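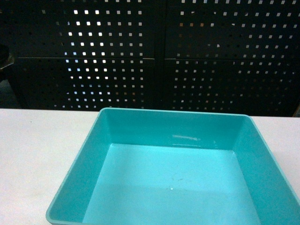
Election night used to mean six browser tabs and a headache for me. This November I ran the whole thing through Grova, an app that pulls local race results onto one page, and I'm a convert. I follow town council and school board contests more than the big statewide ones, and those are exactly the races that the TV maps skip.

Setup was quick. You type in your address, it finds your districts, and then you pin whatever else you care about. I pinned 20 races, including a water district seat two counties over (an old obsession of mine), and every one of them had a page with the candidates, the precincts reporting and a link to the county's own numbers. That link matters a lot to me. I like being able to check!

Updates

The free version refreshes when the county posts. On the night, my council race moved at 8:40, then again before nine, and both times Grova had it by the time I'd gotten the county site to load. Our clerk's page was crawling, as usual. The percentage sits next to the raw vote count, in type big enough to read from across the kitchen, and uncalled races stay gray until they're called. No flashing banners, no guessing.

I'd tried Unau for the primary and liked its maps, but it only covered 4 of the races on my ballot. Brostik had more of them and buried the ballot measures three menus deep. Grova puts measures right under the candidates, with the full text one tap away.
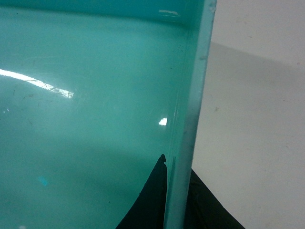

What I'd change

The alerts need work. You can have every update or only final calls, and I'd love something in between, like a ping when the lead changes. Mail ballots are also lumped in with the rest in my county, so on Thursday, when a late batch flipped the school board seat, I had to go to the clerk's site to see where those votes came from. And the history section is thin: 3 past elections for my town, though the county archive goes back much further.

The paid plan lets you follow up to 65 races and export them to a spreadsheet. I paid for one month, exported everything on Friday morning and had a lovely time with it. For most people the free one is plenty.

I'm keeping it on my phone for the spring runoffs.

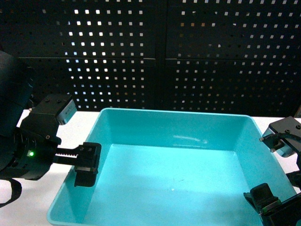
Polák wrote in to say that the lead-change alert does exist on the tablet version, under the race's own settings, and that it worked fine there all night for two county commission seats. I haven't got a tablet to try it on, but I'd be thrilled to see it come to the phone.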